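Household manipulation (robotics)

Household manipulation is the branch of service robotics concerned with chores carried out by arm and gripper, such as clearing benches, loading dishwashers and moving cookware. Robotic vacuums and lawnmowers, which do not grasp objects, are normally treated separately.

State of the art

Machines perform single chores dependably in kitchens they have been trained on. Performance declines when the layout, lighting or utensils change. In the Flendell trials, a programme of 713 attempts at short kitchen tasks, 103 ended in a dropped or misplaced object and a further 97 were halted by the operator. Shop-floor work has advanced further, as parts arrive in known positions; the Staron packing line at Prekthorpe runs with 4 arms and one attendant per shift.

Cookware

Pans are regarded as a difficult class of object. The weight lies well away from the handle, and a grip that is slightly off centre allows the pan to rotate when lifted. Placement on a grate adds a further requirement – the base must settle level across the bars. Much of the practice is done in simulation, where a two-fingered gripper may be set before a frying pan on the counter beside a stove.
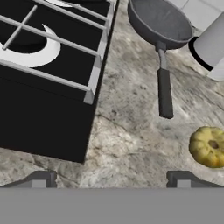

Textiles

Folding laundry remains slower by machine than by hand. The Pešek method flattens each garment before the first fold is attempted.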